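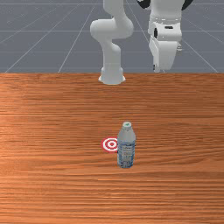

A wide wooden tabletop on a grey floor with grid lines.

Wurbridge Seed Library: progress report to the Lindari Fund
5 December 2020

What a season! Your grant has carried us from a single shelf of donated beans to a lending collection of 1636 packets, all sorted, labeled and stored in the old reading room on Trakwood Lane. We opened for borrowing in April, and people kept coming back right through the fall.

Kadri Zariņš ran six growing workshops, and the one on saving tomato seed filled up so fast that we repeated it. Ludger Sauerland tested older stock for us and found four bean varieties that still sprout well - wonderful news, as two of them are hard to get anywhere else. More than 1000 packets went out on loan.

Returns are slower than we hoped. Carrots and leeks won't set seed until their second summer, so we've moved those due dates back a year. We'd like to put the unspent printing money toward a better drying rack, if you agree. 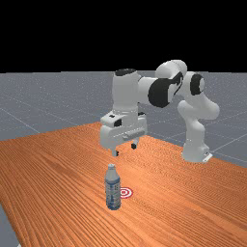 Do borrowers have to bring seed back?
We ask them to return a little if the crop does well, but there's no fine if it fails.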